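Kumudini Biswas has been repairing and tuning accordions for most of her working life, and she still keeps the first one she took apart. It sits on a shelf in her shop in Holum, missing its bass straps. "I couldn't get it back together," she said. "I was nineteen and I had reeds all over my mother's table."

We met on a Friday in January, before the shop opened. She was finishing a set of reed blocks for Senad Pavlović, who plays weddings and wanted the instrument back that night. She talked while she worked.

Most of what comes in has the same trouble. The wax that holds the reed plates dries out after a few decades, and the plates begin to rattle. "People hear a buzz and think a reed is broken. Usually it's wax. I scrape it all out and start over." A full rewax takes her four days if the leathers are good. They often aren't.

Her wax is beeswax and rosin, melted in a small pot. She learned the mix from Eleni Ionescu, who ran the shop before her and who, according to Biswas, never wrote a recipe down. "Eleni would bend a strip of it in her fingers and say more rosin. So I do that too. In summer I use a little more."

Tuning is slower. She files metal from the tip of a reed to raise the pitch and from near the base to lower it, then puts the block back in and listens again under bellows pressure. A reed that is right on the bench can be off once it is inside the box. She works with the radio off and doesn't answer the phone.

She doesn't take every job. Cheap student models can cost more to fix than to replace, and she says so at the counter. Mold in the bellows is another problem. "If I smell it when the case opens, I close the case. I tell them to let it air out and then we'll talk."

Her prices went up last year, to 100 dollars for an inspection and a written estimate. Some customers complained. Lejla Softić, her apprentice for the past three years, had been asking her to raise them for a long time. "Lejla does the books now," Biswas said. "She was right about it."

Softić will take over the bass side repairs this spring. Biswas plans to keep tuning as long as her hearing holds up.

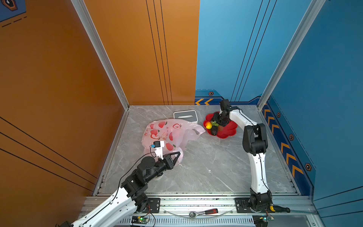
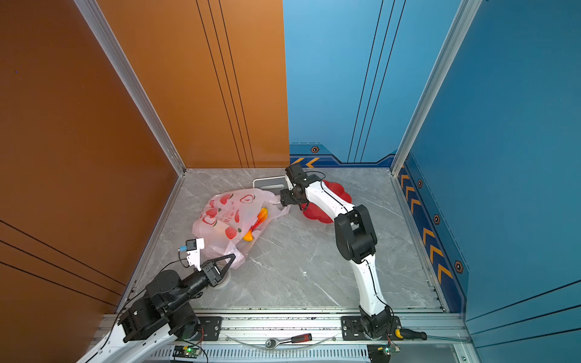
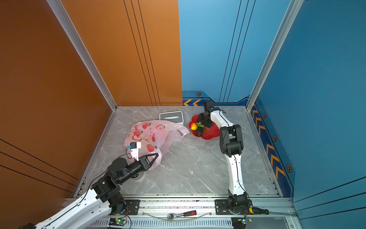
How should an accordion be stored when it isn't being played?

Keep it in its case, standing on its feet the way it sits when you play it, with the bellows strapped shut. Stay away from attics, basements, and car trunks. Heat softens the wax and damp rusts the reeds. Take it out and play it for a few minutes every week or so, using all the keys.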